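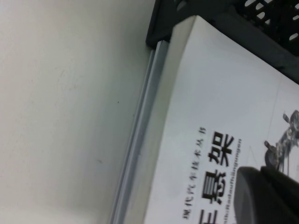

Every book has a cover, and the cover has several jobs to do. The first is to protect the pages. The second is to tell a reader what is inside. On this white paperback, the largest characters are black, and they are part of the title. They are written in Chinese and mean "suspension," the part of a car that softens bumps in the road. A line of much smaller characters names the series, "Modern Automotive Technology Series." A series is a group of books that belong together.

Learning to read a cover is useful when you put books away. The Gilter Children's Library has 3,000 books in its reading rooms, and each one must go back to a place where the next reader can find it.

What is a file organizer?

A file organizer is a holder that stands on a desk or table. Walls called partitions divide it into narrow spaces called compartments. A paperback can bend if it leans by itself for a long time. In a compartment, it has a wall on each side to help it stay straight.

The black plastic organizer in our pictures has three compartments. Look for the slots. Some are slanted and some are shaped like small rectangles, and the white tabletop shows through them. Openings like these use less plastic and make a holder lighter to carry.
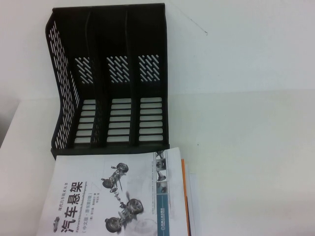

How to fill an organizer

1. Clear a space on the table and stand the organizer where it will not tip.

2. Read the cover of each book. Find the title first, and then any smaller lines. Two books in the same series should be kept together.

3. Put large books in first. A wide book may lean out of its compartment — if it does, push it gently toward the back.

4. Add thin booklets last. A booklet can slip down beside a large book and be hard to find, so leave its top showing.

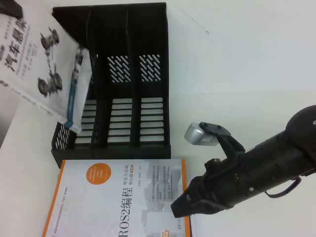 Which book goes where?

Libraries sort books by subject. A book about car suspension belongs with other books about vehicles. A book with an orange border and the title "ROS2 programming" belongs with books about computers. At home, you may sort by subject, by size, or by the books you use most. Choose one way and keep to it.

By the Gilter Children's Library, Learning Desk
December

Related items
How Paper Is Made
Why Books Have Spines
Caring for a Library Book
The Rarnel Map Room: A Guide for Young Visitors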